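Teaching a gripper to flip card covers -- how our club did it

Reading time: 6 minutes

A few people asked after the Holtbridge open evening how we got the arm to work the flaps on the card rack, so I've finally sat down and written it up. It's aimed at other school or community clubs who already have a small arm with a two-finger gripper and a wrist camera, and who are bored of stacking blocks. We were very bored of stacking blocks.

The task is simple to say. There's a rack of trading cards, each card sits in a slot with a hinged red cover, and the arm has to open or close whichever cover you ask for without bending the card. Our rack is a game that Nam-gil Geum found in his loft, and any toy with little hinged doors will do. You want covers stiff enough to stay where you leave them, but not so stiff that the whole rack slides across the table when you push.

What you'll need

A small arm with a parallel gripper. Ours has white fingers, flat and broad with a taper at the tip.
A camera at the wrist, looking down the fingers.
A rack with hinged covers, and cards you don't mind losing.
Removable putty, plus a sheet of white card for the table.
Something to log joint positions and pictures together. We use Tuvov, a little program Tae-yang Koo wrote for the club, but anything that saves both with the same timestamps is fine.

Step 1: fix the rack down

Do this first and do it properly. We skipped it for two whole sessions and every recording from those is useless, as the rack had crept a bit further away each time. Four lumps of putty underneath, press hard, then draw round the base in pencil so you can put it back in the same spot next week.

Step 2: sort the light out

Glossy plastic is horrible to work with. With the ceiling lights on we got bright patches sliding over the covers as the wrist moved, and our first colour detector thought each patch was a hole. Turn off whatever is right overhead and put a desk lamp well to one side, bounced off a wall if you can. You'll still get shadows from the arm. We stopped fighting those and just made sure our recordings had plenty of them in.

Step 3: drive it by hand

Before you record anything, everyone should have a go at driving the arm by hand. I'd say half an hour each. Iman El Sherbiny was the best of us by miles, and when we asked her how, she said she never looks at the arm, only at the wrist view on the laptop. So we made that a rule! If you can't do it from the camera picture, you can't expect the program to learn it from the camera picture either.

The move that worked for us goes like this. Come in low with the gripper nearly closed, stop a finger's width short of the cover, slide one fingertip under the loose edge, then lift in an arc that follows the hinge. Don't pinch. Everybody wants to pinch (me included) and the cover pings out of the fingers and whacks its neighbour.

For closing, it's a gentle push from behind with the flat of the finger, and stop as soon as the cover drops past halfway. Gravity will do the rest.

Step 4: record your demonstrations

One recording is one cover, start to finish, with the arm going back to its rest position at the end. We aimed for 500 and split them between five of us over the spring. Mix up the starting layout every time -- some covers open, some shut, different cards in the slots. Han-gyeol Ban made a spinner out of cereal box to choose the layout, which stopped us all picking our favourite corner.

Keep your bad goes in a separate folder. Don't delete them. We used ours later to train a very basic "did that work?" check, and I was glad of them.

Step 5: slow down

Have a look at what the wrist camera gives you when the arm moves at full speed:
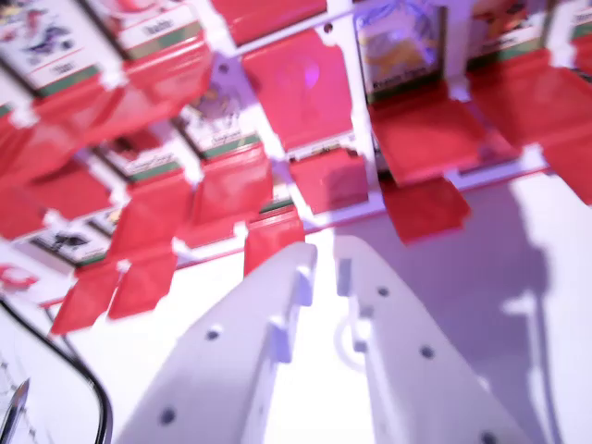

Wrist view mid-move, with lots of red covers hanging open. The lettering on the cards is a smear at this speed.

You can make out the covers well enough, but their edges are mush, and the edge is the very bit you need to aim for. There are two fixes and we use both. One is to cap the wrist speed for the last stretch of the approach. The other is to add a short pause just before contact, so there's always at least one clean picture to decide from. Our driving got much neater too once the pause was in, as it gives you time to think.

If your camera lets you set the exposure by hand, shorten it and turn the lamp up to make up for it. Ours sulks and goes back to automatic whenever it's unplugged, so check it at the start of each session.

Step 6: train, test, repeat

We train overnight on the club desktop, which is old and noisy but gets there. In the morning we run 50 tries with the spinner and write the results on paper. Please use the spinner for testing as well. If you choose the layouts yourself you'll be kind to the robot without meaning to.

When a try goes wrong, note where the fingertip was when it first touched plastic. Most of our misses were the same one: the tip landing on top of the cover when it should have gone underneath. A fresh batch of recordings starting from slightly too high helped more than any amount of fiddling with settings.

Things I'd do differently

Label the cables. Put the spare putty somewhere other than my coat pocket. And I'd start with one row of covers and add the others later, because working out which cover is which took us longer than the opening and closing put together.

We're carrying on in August with the next bit, where you ask for a card by name and the arm finds the right cover by itself. I'll post the recordings once Tae-yang has tidied up the folder names.

Comments (3)

Casimiro Echevarría
Thanks for this. We have the same trouble with covers pinging back. Did you try anything grippy on the fingertips? We put a bit of rubber band round ours and it made sliding underneath harder.

Iman El Sherbiny
We tried tape for one session and took it off again, same problem as you. Bare plastic slides under much better. Also I do look at the arm sometimes!!

Getow
What frame rate are you logging at? My files are getting enormous.

Questions about the club: use the contact form or catch us at Holtbridge on club night.
© 2021 Holtbridge Robot Club | Back to top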